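Soft furnishings bench, notebook
October, started 8.40 am

Continuing with the brown velvet tub chair and the loose pillows that go with it. Marjan wants the styling notes finished before the Dastholm order is packed, so today is mostly about which pillow sits on the chair and how it holds up on the velvet.

Velvet first. Brushed the seat top to bottom with the soft brush, then the inside of the back following the curve. The pile is fine on the seat. There's a patch on the left side of the back that still looks darker from some angles - I steamed it for 10 seconds from a hand's width away and left it alone. Nasrin thinks it was crushed in the carton on the way from Trisalport. She's probably right, the wrapping was tight on that side. Will look again tomorrow before anyone touches it with the steamer a second time.

Pillows after that. The grey one with the bear face looks best leaned on an angle against the backrest. Sitting it flat and square made the chair look smaller, and it slid forward each time I sat down and got up. Ngọc preferred the pink plush and we tried it for a while, but the colour is strong beside the brown and it sheds. Picked a fair bit of pink fluff off the seat with tape.
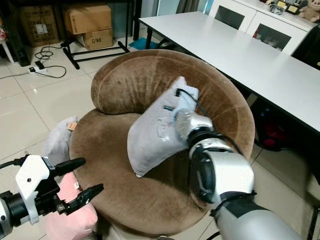

Does the pillow mark the velvet if it's left leaning there?
It leaves a faint line in the pile where the lower edge presses, and that brushes out in a couple of strokes. Left over lunch the line was a bit deeper but still came out.

Rub test on the spare velvet offcut, same roll as the chair, item 151 in the sample book. Morena ran it to 3,000 rubs and stopped there to look. Slight flattening, no bald spots, no colour on the white cloth. The Flureo fabric we tried last month was already going shiny by then. She'll carry on with the same piece tomorrow.

Fill: opened the seam on the spare grey pillow and took out 100 grams. Too floppy, it folds in the middle and won't stay up against a curved back. Put the fill back and closed it by hand. My stitching is ugly, so that one stays here as a tester.

Still to do:
- second look at the dark patch, in daylight
- ask Saeed if the Jafarzadeh cartons can go up a size, or at least have more room on the left side
- new roll of tape
- lint check on the pink plush after one cold wash
- Morena to write up the rub test on the sheet in the blue folder

Packed up at 4.15 pm. Steamer emptied and left with the lid off to dry.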